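Hamel play grocer's set: six weeks in

Posted in Play & Pretend by Clotilde Sabatier

I should say at the start that I did not want a greengrocer's in the house. We had a post office for most of last winter and I am still finding stamps. But my sister-in-law gave the children the Hamel set in April, and it has been trading from the end of our hallway ever since, so I may as well tell you whether it's any good.

The set is sold as 30 pieces of pretend fruit and veg, and you supply your own shop. Ours is a pale wooden crate shelf from a junk place in Ernley, which needed a sand and still gives the odd splinter to the unwary customer. If you have something with slats, use it. Round things roll off a flat shelf and go under the radiator, where they stay until you're looking for something else.

Grapes first, because everyone asks. They are far too convincing. My father ate one, or tried to, and went quiet for the rest of lunch. The bunches hold together well and can be hung off the side of the shelf, which is how my son likes them, having once been to a market in France and never let us forget it. The peppers are very shiny and take fingerprints like a police station. The leafy green thing is either a cabbage or a lettuce depending on who is serving, and the price changes accordingly.

Then there are the brown items. I have had these for six weeks and couldn't swear to any of them. One has been a potato, a bread roll and, during a slow afternoon, a hamster. The leaflet is no help. It shows a photograph of the whole lot from a great height and then repeats it in Finnish.

Durability is better than I'd feared. Everything has been dropped, two pieces have been in the bath, and the only real casualty is a lemon that Nafula from next door sat on. It came back most of the way. Dust is a bigger nuisance, particularly in the crinkled leaves, and the only thing that shifts it is an old toothbrush.

You don't get a basket, which is mean at the price. We bought a blue plastic one separately and I'd call it essential. Without it the customers carry things in their jumpers. With it you get proper shopping, proper queueing and a certain amount of complaint about the service.

I looked at the Wistusia set too. It's cheaper, but the grapes were one solid lump and the onions smelled of paddling pool.

Four stars. The fifth comes back if somebody at Hamel writes to tell me what the brown ones are. 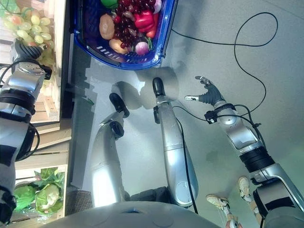
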